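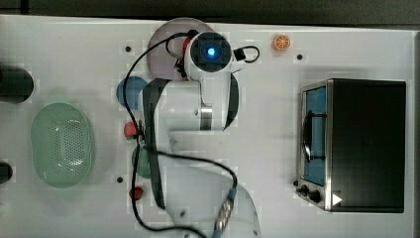 Play food

Play food is the general name for toy versions of things people eat, together with the plates, colanders and bottles sold or collected to go with them. It is made in hard and soft materials, and most household sets end up as a mix of both. A typical group might include a slice of orange, a strawberry, a lavender plate and a pale green colander, with a few round things that could pass for several kinds of produce.

The category is loosely defined. Sellers use "play food," "pretend food" and "toy kitchen accessories" for the same goods, and the terms are often stretched to cover dog toys and cushions shaped like snacks.

Types

Hard play food is usually molded and hollow. It wipes clean and keeps its shape, but small fruits lose detail quickly as paint wears. Makers tend to rely on color to do most of the work: anything small and red can be a tomato, a cherry or an apple, depending on what the game calls for.

Soft play food is sewn from felt, fleece or plush and filled with stuffing. It is quiet when dropped and pleasant to hold. It also pills, collects hair and dries slowly after washing, points that catalogs seldom mention.

Tableware and utensils are often the best part of a set. A colander with real holes works as a colander. The same cannot be said of most toy toasters.

Claims about learning

Play food is widely sold as educational. The usual claims are that it teaches counting, sorting, sharing and healthy eating. Some of this is reasonable – a child who puts fruit on one plate and bottles on another is sorting – but the same could be done with socks. The claim about healthy eating is weaker. Handling a toy strawberry is a long way from eating a real one, and packaging that promises better habits at the table rarely says how they were measured.

The Skestska catalog advertised a set with 18 "learning outcomes." The toy reviewer Marit Kristiansen went through the list and found that several were the same outcome in different words. Her own survey drew 1,279 replies from parents, 400 of whom said they had bought a set mainly for its educational label. She cautioned that the replies came from readers of her column, which makes the survey a poor guide to buyers in general.

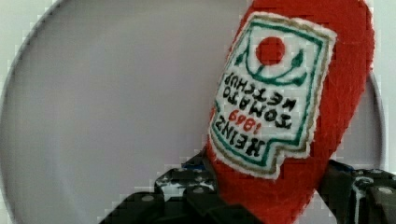 Branded items

Some play food copies a particular grocery product. A red plush ketchup bottle, for instance, may carry an embroidered Heinz label with the year 1869, a tomato and a curl of green vine. Stitched lettering holds up better than a glued paper label, though fine print suffers at this size.

Opinion on such items is divided. Supporters say children like to copy the cupboard at home. Critics see an advertisement that the family has paid for. Neither side has offered much beyond anecdote.

Care and storage

Embroidered pieces are normally spot cleaned. Viklund and Ernix both recommend cool water and mild soap for their plush lines, while Tokix says only "clean as needed."

See also: Toy kitchen; Stuffed toy; Pretend play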